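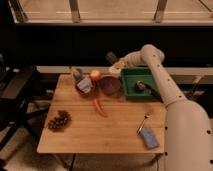 The table reset, post 1

Good morning from the little room with the light wood table! I promised Mared Vaughan I'd post how I sort out a table that has slowly filled up with bits of everything, so settle in – I do go on.

2/ My one habit is starting at the back. Bowls, dishes and the green tray all get lined up along the far edge, and then the front belongs to whatever I'm busy with.

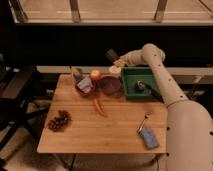 Back row in place, grapes off to the left, carrot in the middle.

3/ Hedvika Brabec asked why I don't clear it completely. I tried that in January and missed having fruit within reach! A bit of color cheers me up, and I do snack. What I'm strict about is the flat stuff that creeps in and then settles down for weeks 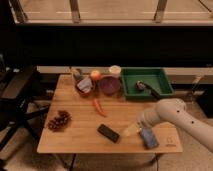

and has to be dealt with before I let myself have coffee, however loudly the kettle is calling.

4/ Trays are my favorite thing to recommend to anybody with a small table (Mal-soon So has 2 now, and I take full credit). You want raised sides and one job per tray.

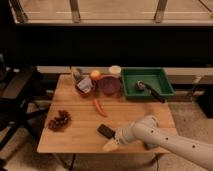 5/ Utensils are the things I lose most, so they get a home before anything else does. I'm not fussy about how they lie in it. The black-handled one in the green tray is poking right out past the front rim, and I'm leaving it that way – easier to grab. Drawers tomorrow, if Emiliano Herrero lends me his dividers.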